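Call for test drivers: Pralton hybrid hatchback, long-use program in Hakow

Govavon is looking for drivers who will use the new Pralton plug-in hybrid in their normal daily life and tell us how much fuel and electricity it really needs. The program starts in May and each driver keeps the car for 2 months. We have 119 places. Most of them are for people who live in Hakow, and a smaller part is for people in Gagnon and the villages near it.

The car is a five-door hatchback of medium size. It has a gasoline engine and an electric motor, and the battery can be charged from a wall socket at home or from a public charger. The maker gives consumption numbers for this car, but those numbers come from a laboratory cycle. We want to know what happens when the same car goes to school, to the supermarket, to a grandmother in the mountains and back, with a full trunk and the heating on.

Who can apply

You must be 25 years or older and have a valid driver's license for at least five years. You must drive 2,000 kilometers or more during the test period, because with less distance the results are too weak to compare. It is allowed that a second person from the same household drives the car, but this person must be named in the application and must also show a license.

It is not necessary that you have driven a hybrid or an electric car before. We would like to have both kinds of people in the group. Also it is not necessary to have a charger at home. We keep 40 of the places for drivers who park on the street and depend on public charging, and in the last program these places were the most difficult to fill. If this is your situation, please apply.

People who work for a car dealer, a car rental company or an automotive magazine cannot take part.

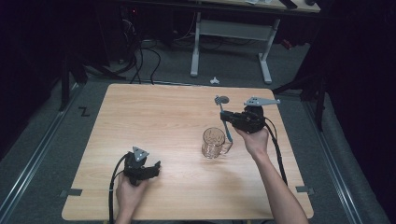
Keeping the logbook is the main duty of the driver. Each time you charge or fill up, you write the odometer number, the amount of energy or fuel, and the outside temperature. On paper it takes one line. Please do it on the same day, at a fixed moment, for example at the table in the evening when a glass mug is in front of you, and not at the end of the week from memory. The car records many things by itself, but it does not know that you had four passengers or that the road was closed and you took the long way. For such notes there is a free column. Write in it as much as you like, in short sentences or in long ones.

Besides the logbook, we ask for three meetings at our workshop in Hakow. At the first meeting you get the car and a technician shows you the charging cable and the driving modes. It takes one hour and a half. The second is a short check in the middle of the period, with tire pressure and a download of the data. At the last one you return the car and have a conversation with us about your experience. The workshop is open from 7:30 in the morning until 18:00, and we can usually find a time before or after your work.

What you receive

The car is free for the whole period. Insurance, service and road tax are paid by Govavon. You pay for gasoline and electricity yourself, as you would with your own car, and after the last meeting you receive 100 euros for each complete month of logbook. If a week is missing in the logbook, this month is not counted as complete. Parking tickets and speeding fines are paid by the driver.

In case of an accident or a breakdown you call the number on the sun visor. We bring a replacement car, but it may be of another type, and then the test is paused for you.

About the data

The car stores its position, speed, battery level and engine use. Position data is seen only by two people in our team and it is deleted when the final report is finished. In the report no driver is named. You can stop at any time, and you don't need to give a reason, but then please bring the car back within three days.

How to apply

Send a letter or an e-mail of not more than one page. Please write where you live, where the car would be parked at night, how many kilometers you drive in a usual month, which car you drive now, and who else would use the test car. Add a copy of your license, both sides. A curriculum vitae is not needed.

Applications are read by Iida Kokkonen, who is responsible for choosing the group. Everybody receives an answer, also those who don't get a place. Technical questions about the car, for example about towing or roof boxes, go to Mahmoud Helmy in the workshop. A tow bar cannot be fitted, and child seats can be borrowed from us if you ask for them before the first meeting.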